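Tempo de leitura: 2 min

Terça, fim de tarde

Cheguei em casa com a cabeça cheia de garras! Passei o dia inteiro comparando as brancas da Clanov com as pretas da Bukgate e ainda não sei qual eu compraria se o dinheiro fosse meu (não é, ainda bem). 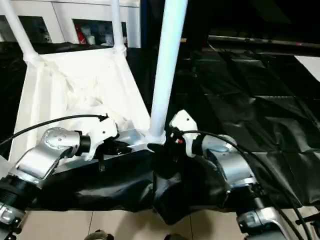
As Clanov são leves, e o braço agradece, dá para sentir isso no controlador, que reclama bem menos nas acelerações. O que me irrita é o cabo. Com as duas garras brancas viradas para o centro, uma de cada lado da haste, o cabo preto do braço esquerdo faz aquele arco por cima do braço até o conectorzinho, e eu fico o tempo todo esperando que ele enrosque. Pedi à Panganiban uns clipes de 6 mm — vamos ver se chegam antes de março. De resto, fecham rápido, abrem rápido, e o software deles só travou uma vez.

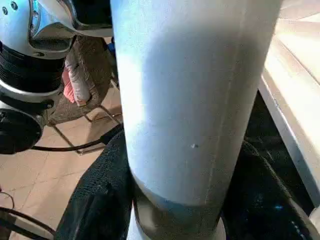 As pretas, depois do café

Gostei mais do que esperava. Os dedos têm uma textura fina, meio de malha ou de borracha, e pegam o cilindro azul-claro bem embaixo, perto da faixa mais escura. Repeti a pega umas 20 vezes mudando a força e anotei tudo no caderno (a letra está horrível). A câmera do punho é que me deixa em dúvida: com um objeto desse tamanho na garra, ele toma o meio da imagem e sobra pouco para o resto. Talvez inclinar 4 graus resolva.

Amanhã escrevo para Sarnport perguntando do suporte novo. E preciso comprar pilhas.

Última atualização: terça, à noite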